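Two fingers, one pair of plimsolls

We spent a fortnight asking three grippers to tidy up shoes, and came away with sore knees, a long spreadsheet and a new respect for canvas

There are easier things to ask of a robot arm than picking up a shoe. A box has flat sides. A tin has the good manners to be the same shape all the way round. A canvas plimsoll is stiff at the toe and floppy at the ankle, with a rubber sole that grabs hold of anything it touches, and it comes with a twin that likes to lean on it. I have wanted to run this test for ages!

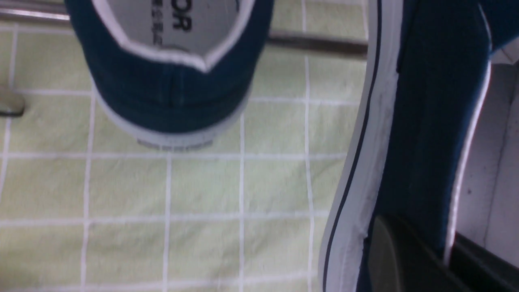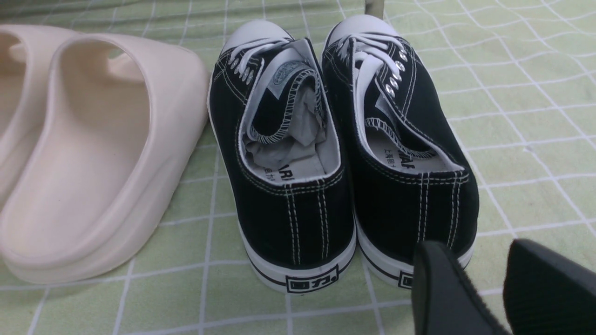 Canvas shoes on the green checked floor covering, from cameras at the wrist. The cream slides are in the second view.

The job is simple to say. Shoes start on the floor in a bit of a muddle. The arm has to take hold of one, lift it clear, and put it down beside its partner with the toes pointing the same way. No help from a person once the run has begun, and no second go if the shoe is dropped. We did it 977 times across three grippers and two camera positions, with the same mid-sized arm throughout, and I would happily have carried on past the thousand if we hadn't had to give the room back.

The grippers

First up was the Kovum, a two-finger parallel gripper with soft rounded pads. It is the plainest of the lot. The fingers slide together, the fingers slide apart, and a small motor current reading tells you whether there is anything between them. Next came the Bayram, also two-fingered but with joints halfway along, so that the tips curl in when they meet something solid. Last was the Rarkness, a suction cup on a sprung stalk, which I included mostly out of curiosity and partly because a reader wrote in to insist it would work.

It did not work. Canvas leaks air like a sieve, and the cup could only get a seal on the rubber toe cap or the smooth footbed of a slide. On the slides it was lovely to watch, quick and gentle, with a little sigh as it let go. On the plimsolls it lifted the toe, the heel stayed where it was, and the shoe swung round and slid off. We stopped the canvas runs after 15 tries and kept the Rarkness for slides only, where it was the fastest of the three by a clear margin.

So it came down to the two pairs of fingers, and here I got a surprise. I had expected the Bayram to walk it. Those curling tips look so clever, and on a mug or a pair of pliers they are. On a shoe they curl too soon. The tips meet the canvas, the joint gives, and the whole finger starts to fold round a surface that is folding away from it. Quite often we ended up with a fistful of collar and a shoe hanging by its edge. It holds on (I'll give it that, we had hardly any outright drops) but setting the thing down straight again is another matter.

The Kovum just pinches. One finger inside the heel, one outside, close until the current climbs, lift. The heel is the best handle on the whole shoe, with a seam up the back and a firm strip of rubber underneath, and a straight pinch suits it very well. Once we had moved the closing point 10 millimetres lower than the maker's default, the Kovum placed shoes more neatly than the Bayram in every arrangement but one.

The exception was pairs standing close together. When two shoes are nearly touching, there is very little room between them for a fat rounded pad, and the Kovum would nudge the neighbour as it came down. The Bayram's slimmer fingers slipped into the same gap without much fuss. We tried having the Kovum come in from behind the heel at a shallow angle and that helped a good deal, though it made each pick slower.

What the camera sees

I could write the whole of this piece about the cameras. We used a fixed one on a pole looking down at the floor, and a small one on the wrist, and then we turned each off in turn to see what we would miss.

From the pole, everything looks tidy. You can tell which shoe is which and which way the toes point, and the planning software is very happy. Then the arm comes in, and at the moment you most want to know what is going on, the arm is standing in the way. We had runs where the pole camera reported a perfect grasp and the fingers had closed on thin air, a thumb's width behind the heel.

The wrist camera has the opposite trouble. It gets very close. A shoe that was a neat little shape a second ago becomes a wall of dark cloth, the focus goes soft, and the software loses track of whether it is looking at a side or a heel. What saved us was print. The lettering inside a shoe and the label on the back of the sole are both high-contrast marks in known places, and once we let the system use them it found the heel far more reliably. Crumpled paper in a shoe hides some of that lettering, and it also takes up the space the inside finger wants. If you are planning something similar, test with stuffed shoes as well as empty ones. The difference was bigger than the difference between the two grippers.

The floor covering deserves a mention too. A checked surface is a gift when you are setting up, as you can see at a glance whether the picture is skewed or the camera has been knocked. It is also soft, and it creases. The creases caught out our depth estimates more than once, and we took to smoothing it flat between batches.

The controller

All three grippers ran from the same Nulport controller, the small grey one with the passive cooling, and it was a pleasure. Changing a gripper took 4 bolts and one plug, and the new tool was found without a restart. The force limit can be changed while the arm is moving, which let us start gently and squeeze harder only when the shoe began to slip. I'd like a better log viewer. At present you get a long column of numbers and have to make your own graph, and after a few hundred runs that gets old. The emergency stop is in a sensible place and gives a proper clunk.

One oddity: the controller rounds the closing speed to the nearest step without telling you, so two settings that look different on the screen can be the same at the fingers. We lost most of a morning to that. The maker's manual does mention it, in the appendix, under a heading about units.

Which would I choose?

For canvas shoes, the Kovum, with the closing point lowered and the shallow approach for close pairs. It's also the easiest to clean, and the pads come off with a thumbnail. For a mixed floor where there might be toys and cups in among the footwear, I'd lean towards the Bayram and put up with some wonky parking. The Rarkness is a delight with anything smooth, and I'm already wondering about wellies.

Whichever you pick, fit the wrist camera. We are running the whole thing again in December with boots and laces left undone, and if you have a pair of something truly awkward, please write in and tell us what it is.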